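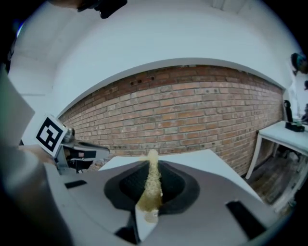 Leave the Brick Alone

Mpho Pillay
3 March 2020

I have lived with red brick for most of my life, and for a good part of it I wanted to be rid of it. My parents' house in Tekundale was red brick outside, and red brick again in the back passage where somebody had run out of plaster or patience long before we moved in. When I was sixteen I begged to be allowed to paint that passage. I had picked out a pale green (I can still see the little square on the chart) and my father said he would think about it, and he went on thinking about it until I left home. I am very grateful to him now, though I was rotten about it then.

So I should say at the start that I come to this as a convert, and converts do go on a bit. You may want to put the kettle on.

My opinion is a simple one. If you have a sound red brick wall, indoors or out, you should leave it as it is. Don't paint it, don't cover it in boards, don't have it rendered to match the people across the road. Sweep it down, see to the mortar when the mortar needs seeing to, and then find something else to do with your spring.

What paint takes away

The usual complaint about brick is that it is dark and it is busy. My sister-in-law says it makes a room feel like a car park. I do understand this. A bare brick wall has a lot going on in it, all those joints running across and all the short ones stepping up and down between, and if you have just come from a house with smooth cream walls it can seem as though the room is talking while you're trying to read.

But you stop hearing it, or rather you start to like the sound. Look at a red brick wall for a few weeks and you find it was never one red. There are orange ones in there, and a plummy sort, and one or two that got too close to the fire in the kiln and came out nearly blue at the ends. On a wet grey morning they look quite different from how they look at teatime with the sun coming in low. I don't know a tin of paint that will do that for you, and I have bought a great many tins of paint.

Once you have painted brick, all of that goes. You get the texture still, I grant you, but it is like a face under too much powder. And the joints catch the dust! People don't believe me about this until they have a white brick wall of their own and see what has settled on every little ledge by the end of the winter. Dust on bare red brick is nobody's business. Dust on white brick is a job.

The Baloyi Street business

I would probably have kept these thoughts to myself, or at least kept them to my family, if it hadn't been for our neighbours on Baloyi Street. They are lovely people and they have given me permission to tell this, on condition that I say the tiling in their bathroom is very good, which it is.

They bought the end house, which has a long side wall facing the lane, and they had it painted. It was a soft putty colour from Kakton, sold for outdoor use, and for the first year it looked smart. I said so at the time and I meant it. After the second winter it had begun to lift near the ground, in flakes the size of a thumbnail, and behind the flakes the faces of the bricks were coming away as well. An old wall like that one needs to take in a little damp and let it go again, and when you put a skin over it the damp has to find its own way out. It went through the bricks.

They paid 2,396 pounds to have the paint taken off and the worst of the bricks cut out and replaced. The painting had cost them 625. I'm no great hand at sums but I have thought of those two figures fairly often, usually when I am standing in a paint shop.

I know there are breathable paints, and limewash, and that limewash on brick is an old and honourable thing in plenty of places. If your wall has been limewashed since your great-grandmother's day then carry on, by all means, with my blessing. I am talking about the wall that has stood bare and been perfectly happy.

In fairness to the painters

There are brick walls that are ugly. I had better admit it before somebody writes in. There was a kind of brick used for the extension at my old school that was the colour of tinned salmon, with a dragged surface as if someone had been at it with a comb, and I don't think any amount of low evening sun could have helped. There are walls that have been patched with three sorts of cement by three sorts of brother-in-law. There are walls where a door has been filled in with whatever was on the lorry.

I would still say wait. The patched ones especially grow on you. There is a wall by the bus stop at Brirnosura with the ghost of an arch in it, filled in with bricks a shade too bright, and for years I thought it a shame. Now I look for it each time I go past. You can see that there was once a way through, and I like to wonder who used it and what they were carrying. If it had been rendered I should be looking at a blank.

Then there is the matter of rented rooms, where people want a bit of light and have a landlord who will allow them one tin of white and nothing else. I wouldn't scold anybody for that. I painted a brick chimney breast in a rented room myself when I was young, in January, with the windows shut, and gave myself such a headache that I had to go and sit on the stairs.

How to live with it

The trouble with most bare brick rooms, I think, is that people are shy of the wall and crowd it. They hang twelve things on it and stand a bookcase in front and then complain that it looks cluttered. A brick wall is already a pattern. You wouldn't hang twelve things on patterned curtains. Give it one good thing, or give it nothing at all, and put your pictures on the plaster opposite.

Be careful with your lamps too. A bright bulb in the middle of the ceiling flattens brick and makes it look sulky. Put a lamp low and to one side so the light rakes across, and all the edges come up. Ours stands on the floor beside an old chair, and it does more for the room than anything we have paid for.

For cleaning, a soft dry brush and the nozzle of the vacuum cleaner will do very nearly everything. I do ours when the clocks change, so that I remember. I would ask you not to scrub it with anything out of a bottle until you have tried plain water on a corner behind the door, and I'd ask you even more strongly not to let anyone near old brick with a sandblaster. The hard outer face is what keeps the weather off, and you only get the one.

Indoors some walls do shed a little grit, and you'll find it along the skirting like brown sugar. My mother used to sweep it up and tut. There are sealers for this, but I have never liked the look of them, because they give the brick a wet shine, like a boiled sweet. A rug and a dustpan have done for us.

As for mortar, it is meant to be softer than the brick, and it is meant to wear out first. That's a hard thing to explain to people who want to fix a wall once and for ever. When ours needed repointing we found a man who mixed it with lime and took his time over it. He told me, very kindly, that I was standing in his light. He reckoned on it seeing out the next 20 years, and then someone will need to do it again, and I hope they find a man as good.

What I'd say to my sixteen-year-old self

I went back to the Tekundale house last year, as the people there now had written to ask about the garden drains. They gave me tea and walked me through, and I was ready for anything, I had quite braced myself for a glossy grey. The passage was just as it was. There was the chipped one at the height of my hip where my brother used to catch it with his bicycle pedal, and the one with a thumbprint in it, a real thumbprint, pressed in by whoever lifted it while the clay was soft. I had forgotten it altogether. I put my thumb in it, as I used to, and it is too small for me now.

The woman of the house said they had been wondering about painting it, perhaps a pale green. I'm afraid I stayed for a second cup of tea and most of a fruit loaf, and told her nearly everything I have written here. She was very patient, and she said she would think about it.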